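Search this blog... Search

Notes from the Second Slip

Why our small club needs a real scorer

I write this after the last match of our season, with my legs still tired and my tea getting cold on the desk.
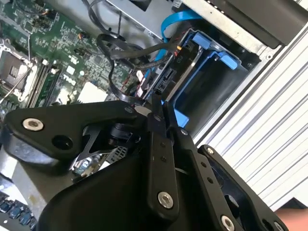

How I came to the scoring table

I joined Felletti Cricket Club four years ago as a batsman. I was not a good one. My highest score is 31, and eleven of those runs came from bad throws. In my second season I hurt my knee while running a quick single, and the captain, Sawsan Zoubi, asked me if I could sit with the scorebook until I was well again. I said yes, because I thought it would be for two matches. My knee has been fine for a long time now, but I am still in the chair.

At first I did not know the signals. When the umpire touched his shoulder I wrote a leg bye, and the other team's scorer, who was very patient, moved my pencil to the correct place. A short run is signaled at the shoulder. A leg bye is signaled at the knee. I have not made this mistake again.

The match against Raudsepp

I want to tell about this match in particular. Raudsepp batted first and our book said 214. Their book said 217. We did not check at the break, and this was my fault, I wanted my sandwich. Then we batted, and with one over left everybody on our side believed that we needed five runs. Their captain believed that we needed eight. You can imagine the shouting.

The two umpires stopped the game and came to the table. We went through the bowling figures line by line, and we found that I had missed three wides in the sixteenth over, when a dog ran on the field and I was looking at the dog. So the answer was eight. We made six. It was a long drive home, and Sawsan did not say one angry word to me, which made it harder.

After this I began to count the bowling and the batting separately at the end of every over. If the two totals do not agree, I call across to the umpires before the next ball. Some players sigh. I let them sigh.

Paper or telephone

Many clubs in our league now score on a telephone. Prerkeo have done this for two seasons, and their families can follow the match from home, which I think is very nice. We tried it in May. The battery finished in the thirtieth over and I had to build the innings again from memory and from the other book. Now I keep both. The paper book is the official one, and a junior player puts the balls in the telephone next to me. It is also good training for the juniors, they learn the field positions and they ask me good questions.

Some numbers from the book

Because I have the book, I also have the numbers, and in the evening I like to add them up. Our first team made 2,288 runs this season. Sawsan made 400 of them exactly, and she was not happy when I told her, because she was sure it was more. I checked it twice. Our opening bowler sent down 60 overs and took only nine wickets, but I can show you from the dots how many batsmen he kept quiet so that they got out at the other end. The result page of the league does not show this.

Nobody in our team has passed 1,000 career runs for the club yet. Our wicketkeeper should do it next season, if he plays the early matches. I will have the page ready.

In the winter we meet Flestis for indoor cricket, with six players on each side and runs for hitting the walls. I have read the rules for the walls three times and I still do not understand the back one. If a reader knows a simple way to mark it in the book, please write to me.

Contact: use the message form | © Notes from the Second Slip | Back to top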